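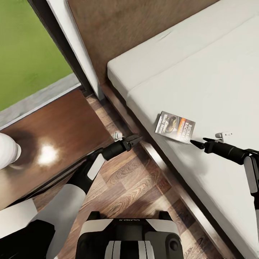 Sim demos only, zero real arm time: my pick-the-book numbers

tasonine_tim
Posted Tuesday, 9:40 pm

Okay so I finally have something worth sharing from my bedroom tidy-up project. Short version for people who hate scrolling: I trained a bimanual policy on 1,638 simulated demos and it grabs a flat paperback off a mattress way more reliably than I had any right to expect. All in sim so far, so please hold the pitchforks.

The setup is a Galaxea R1 in a rendered bedroom, book lying on the bed near the edge, overhead-ish view looking down past the torso. The right arm does the book and the left arm mostly hangs out down by the bed frame with its gripper a little open. I didn't script the left arm at all, it's just whatever the policy wants to do with it.

The method part: I cut every demo into an approach chunk and a contact chunk and trained with a much heavier loss on contact. Then at the boundary I jitter the fingertip position, so the policy sees a lot of "I'm next to the corner of the book but a bit wrong" states. My plain behavior cloning baseline would get the fingertips right beside the corner and then just sort of hover there forever, like it forgot why it walked into the room. With the jitter it commits. I ran 4 seeds and the worst seed with jitter beat the best seed without it.

Happy to answer stuff. I'm using the Kevard trainer with pretty much default settings if that matters.

mudflap88
Posted Tuesday, 10:15 pm

Cool result!! But I have to be the annoying one. A paperback lying flat on a mattress is a horrible object to grasp in real life. The mattress gives, the cover bends, pages fan out. In sim your book is probably one rigid brick, right? So "it commits" might just mean it found out you can pinch a brick by the corner.

tasonine_tim
Posted Tuesday, 10:22 pm

Yep, rigid book, and the mattress is rigid too (the creases are just texture, sorry). I'm not claiming transfer. I'm claiming the jitter helps with the hovering, and I think that's a separate question.

mudflap88
Posted Tuesday, 10:31 pm

I don't think it's that separate! If contact is too easy, then anything that makes the policy move forward looks like an improvement. You'd get the same bump by adding a constant shove toward the book.

cisthorpe_lab_rat
Posted Tuesday, 10:58 pm

Jumping in because we fought with the same hover thing over at Cistthorpe for almost 3,000 training runs, and I kind of land in the middle. The shove baseline is a really good idea and OP should run it. But in our case the hovering came from the demonstrators pausing before they closed the fingers. The policy learned the pause, and with no history input it had no way to know the pause was over. Tim, do your demos have a pause in them? Look at joint velocity right before the grasp.

Also a Bachman paperback, nice. Did you pick that or did the asset pack?

tasonine_tim
Posted Tuesday, 11:20 pm

Asset pack, but I'm keeping it lol.

And ugh, yeah, just plotted it. There's a dead flat spot before nearly every grasp. I teleoperated all of these myself and I guess I stop and squint before I close. So the jitter might be helping mostly by breaking up that flat spot. That would be kind of a different story than the one I told in the first post.

quietservo
Posted Wednesday, 6:50 am

Then trim the pauses and retrain the plain baseline before you touch anything else. If the hovering goes away you've got your answer for the price of one overnight run.

I'd also want to know what happens with clutter. There's that little white clip-looking thing on the mattress to the right of the book. Does it ever go for that instead?

tasonine_tim
Posted Wednesday, 7:35 am

Sometimes! With the plain baseline it drifted toward the clip in a few rollouts. I never logged those separately, they all went in the "fail" bucket. I'll split them out.

andreadis_fan
Posted Wednesday, 8:05 am

Counterpoint to everybody: I think the contact weighting is the interesting bit and the jitter is a side dish. I tried the same kind of weighting on the Andreadis drawer task and got a big jump with zero noise added. You changed two things at once, so who knows. Three arms to the experiment: weighting only, jitter only, both.

mudflap88
Posted Wednesday, 8:12 am

Four. Don't forget my shove.

andreadis_fan
Posted Wednesday, 8:14 am

Fine, four, but the shove is a control and I stand by side dish.

tasonine_tim
Posted Wednesday, 8:40 am

All right, queue for this week: trimmed demos with the plain baseline, weighting only, jitter only, both, and the shove. I only have one GPU, so be patient with me. If somebody has a soft-body book asset that doesn't explode when you look at it wrong, please send it my way and I'll try that too.

quietservo
Posted Wednesday, 9:02 am

I've got one that explodes only a little. Check your DMs.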